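Trials and Transfers at Kemcombe: Your Questions

Lots of you write to us at this time of year about joining the club, so we've gathered the usual questions together and answered them as fully as we can.

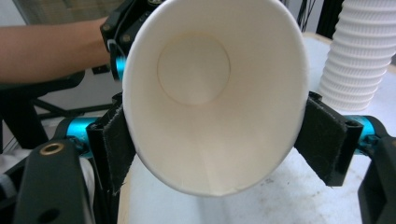

Blair Cairns wrote to ask whether a player still signed to another club may come to an open trial, and whether the old club has to be told first.

Yes, you're very welcome, and yes, please do tell them! We ask for a short note from your current club secretary before you train with us. An email is fine, and most clubs send one back within a day or two.

When can players move?

There are two windows, one in summer and a shorter one that opens in December. Outside of those you can still train with us as much as you like - you just can't play in a league match until the next window comes around.

How many trial sessions will I get?

Three, as a rule. We used to decide after a single evening, and it wasn't fair on the shy ones or on anybody who'd come straight from a long shift. Try to make all three if you possibly can, but if work or family gets in the way, drop us a line and we'll fit you in another night.

Who makes the decision?

Shona MacAulay runs the women's side and Afiq Teoh looks after the men's, and they each have the final say on their own squad. You'll hear from one of them by phone within eight days, whichever way it goes.

Can I go out on loan?

You can. We have a friendly arrangement with Brikeck, who'll take up to four of our younger players each season so they can get proper minutes. You stay registered with us, and you can be called back once the loan's first month is over.

Do I need an agent?

Goodness, no. If somebody offers to "arrange" a place here for a fee, please keep your money in your pocket and let us know.

What should I bring?

Boots, shin guards, a drink, and something warm for afterward, as the top field catches every bit of wind going. Goalkeepers should bring their own gloves.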